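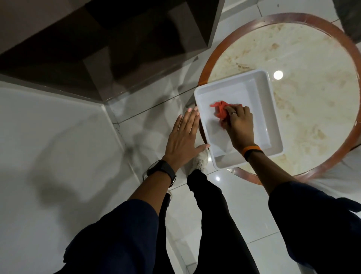
Household wiping study: frequently asked questions

41 shares | 6 comments

What did the study test?

Whether a robot policy for wiping gets better when it is first trained on video of people cleaning, filmed from head height, and only then on robot demonstrations. We call the method Grecu. The robot arm it runs on is the Skadix.

How much data did you use?

We used 1000 clips of people working with a cloth, followed by 12 demonstrations on the arm for each task. The baseline got the same 12 demonstrations and no human video.

Which jobs are covered?

Wiping table tops, wiping trays and wiping floor tiles. Windows and mirrors were left out of this release.

Why film from the head?

The arm has its own camera mounted high and looking down, so the two views are close. A side view of a person cleaning gave us worse hand tracks, mostly from the body blocking the cloth.

Do people get a script?

No. They get a cloth and a place to clean, and they work at their own speed. Some squat, some kneel, some stay standing and bend. Watches, rings and wristbands can stay on. Sânziana Stanciu tried a version where everyone took them off and the hand tracker did no better.
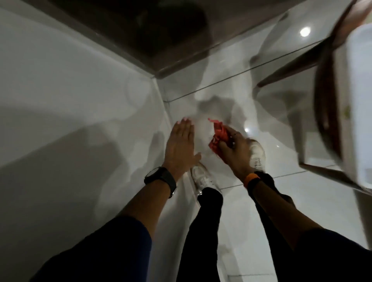
Glossy tile was the hardest surface for us. Lamps and arms reflect in it, and the early model took a moving reflection for a moving hand. Traian Nedelcu fixed most of this by having the tracker check each hand against the forearm it belongs to.

What happens with the hand that isn't holding the cloth?

We label it too. People use it to lean, to steady a tray, or for nothing much. The Skadix has one arm, so the policy can't copy a second hand, but knowing what it was doing helps the model guess how hard the cloth hand is pressing.

Did the method work?

On tables and trays, yes. It left fewer missed patches than the baseline on both. On floor tiles the two came out even. Corners next to a wall are still poor, and the arm tends to stop short of the baseboard.

Can I get the clips?

The labels are open now. The video is available on request once you sign the usage form. Write to Darius Neagu at Hindari.

Will there be a second round?

Yes, with 2 new cloth types and wet and dry versions of each task. Filming starts in May.

Last updated 8 July 2018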